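Grustora Ribbon Set: README

Version of Saturday, March 22, 2025

What this is: a small picture collection about soft gift wrapping, meaning paper gathered at a neck and tied with satin ribbon. It goes with the Dramari notes on bows and knots. Read the limits before you use it for anything. I have my doubts about a few of the claims that get attached to sets like this one. 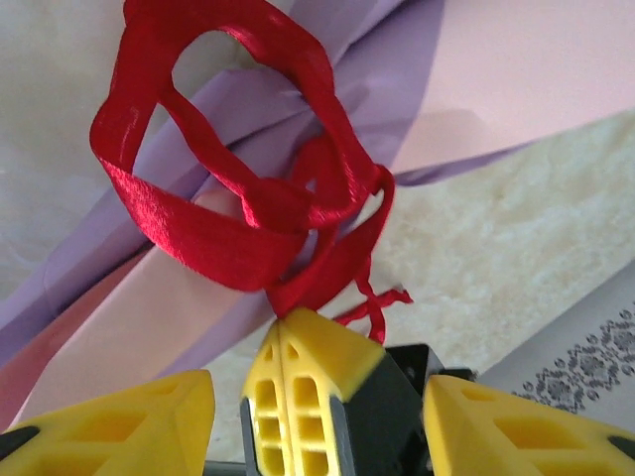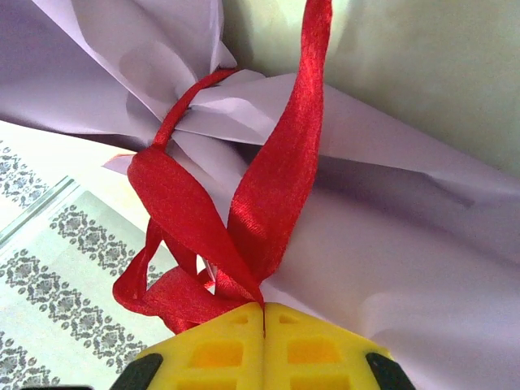
Red satin ribbon, pale lavender paper.

Scope

Gathered wraps only. Boxes with taped ends are in Drindent, which has its own README and its own problems. Tissue and cellophane were left out of both.

Labels

Each picture has 2 labels: one for the tie (loop, knot, tail, unclear) and one for the paper (smooth, creased, gathered). The paper label is close to useless. Almost any sheet that has been pulled into a neck is creased, and people disagreed over where creased stops and gathered starts. I would drop it. Kulkarni, the older set, kept a similar label for years and I have yet to see a good use of it.

"Unclear" was supposed to be rare. It isn't. A loose loop that folds over itself can pass for a bow or for a bow somebody gave up on, and a single picture won't settle which.

Known limits

Satin shines. The highlights along a fold look a lot like an edge, so treat any ribbon width taken from these pictures with suspicion.

Pale papers wash out. Lavender and white were mixed up in labeling often enough that I removed the color field.

Ribbon ends were never trimmed to a standard. Don't read fraying as a sign of age or cheap ribbon.

Size

Around 1,000 pictures. The check sample was 100, read by 6 people. That is thin, and I wouldn't quote an agreement score from it.

Not suitable for

Judging whether a wrap is "good." There was a neatness score in the first draft. It mostly measured how much the reader liked big bows, so it's gone.

Changes

Color field removed. Neatness score removed. Paper label kept for now, under protest.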